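4. Setting up for a screening (Sturell portable cinema player)

Read section 3 first if the player is new out of the case. If it's been used at Skiltham or anywhere else before you, start at step 1 anyway. People leave settings behind.

Before you start
Player, power lead, the short gray video cable, remote, the film drive in its pouch. Horton speakers come in their own two bags. Screen is not part of the kit.

4.1 Power and cables

1. Player on a flat surface. Not on carpet, the vents are underneath.
2. Video cable from OUT 1 to the projector. OUT 2 is for the preview monitor only and sends no subtitles.
3. Speaker cables to L, C, R. Push until they click.
4. Power lead last. Switch on at the back, then hold the front button till the light goes green.

Note: first boot after an update is slow. Leave it alone.

CAUTION: Do not pull the film drive while the light is orange. The copy will be spoiled and you will have to load the whole film again.

4.2 Loading the film

1. Plug the drive into the front slot. Label side up.
2. MENU > Library > Copy in. Pick the feature, then trailers or shorts if you have them.
3. Check free space at the bottom of the page. The player holds 824 GB. A long feature with two sound tracks takes up a good chunk of that, so delete last month's first.
4. Wait for "Copy checked". "Copy done" is not the same thing — the check runs after.
5. Enter the screening key. Keys come by email from the distributor and are tied to one player and a start and end time. Check that the clock is right (MENU > Clock) before you decide the key is bad. Wrong clock is the usual fault.

If the key still gets refused: write down the number on the screen and ring the distributor, not us. Error 348 is the exeption. That's ours, it means the player's own certificate has run out. See section 9.

4.3 Picture shape

1. MENU > Picture > Test card.
2. Zoom the projector until the white border just touches the screen edge, both sides.
3. Choose FLAT or SCOPE to match the film. It's in the file name, F or S. Subtitled titles will also have a language code, audio first, subtitles second.
4. Play the opening logo. Heads cut off or everybody stretched = wrong shape, go back to 3.
5. Save as a preset. Name it after the room, not the film.

Note: Kaushik lens adapters need the preset saved with the adapter ON. Swapping it afterwards shifts the image down.

4.4 Sound

1. MENU > Sound > Pink noise. Each speaker takes its turn. If left comes out of right, swap the plugs, don't fix it in the menu.
2. Set the level to 5 for an empty room. Bring it up a little once the seats fill.
3. Play a talking scene from the middle of the film and stand at the back row. Dialogue unclear, raise CENTER only.
4. Check the end of the credits as well. Some films have music there much louder then the rest.

4.5 Building the show

1. MENU > Show > New.
2. Add items in order: slides, trailers, feature.
3. Add a black gap of 10 seconds before the feature. Lights go down here.
4. Intermission, if you want one: move to the spot in the feature, press MARK. Pick a scene change.
5. Save, then play the first minute right through with sound on.

CAUTION: Auto start ignores the pause button during the countdown. Use STOP.

The show log keeps 1,756 entries and then starts writing over the oldest. Export it monthly if your distributor asks for returns. USB stick in front slot, MENU > Log > Export.

Manual revised 7 Dec 2021. Goes with player software from July onward.
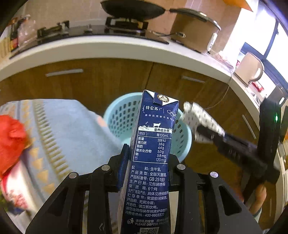 Fig. 4-1. Milk carton, upright, with kitchen cabinets and counter behind.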